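# Notes on the equipment budget for the sorting cell

Planning for the coming year has obliged me to set out, in writing, what our small automation program at Fandmont requires and what it does not. The first draft of the budget listed two arms, two sets of grippers and a service contract. Gergely Pap reviewed it and asked a reasonable question – which line would we give up if the amount were reduced by a quarter? I had no answer at the time.

I have since requested quotations from Malatis and Benavides. The Malatis offer includes installation and 25 hours of training. Benavides charges for both separately but holds spare fingertips in stock, and delivery to our Skimham site is included for orders of 50 or more. Fingertips wear out. In the previous budget they were entered under office supplies, and the line was exhausted by spring.

My present recommendation is to purchase one arm, to defer the second, and to reserve 1000 for consumables. Kristóf Kelemen has asked that floor-level work be considered before the mounting height is fixed, and I agree with him.

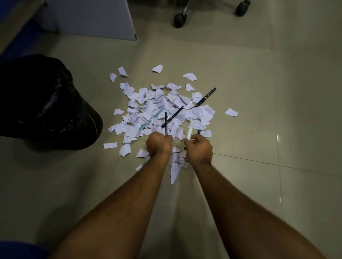

Skimham, October

Picking pens out of torn paper remains the task against which I intend to judge both offers. The scraps are light and irregular, and a slim pen can lie half under them. Both suppliers have been asked to quote for a gripper suited to such work, with the price of replacement parts stated separately. The revised figures will go to Gergely Pap once both replies are in.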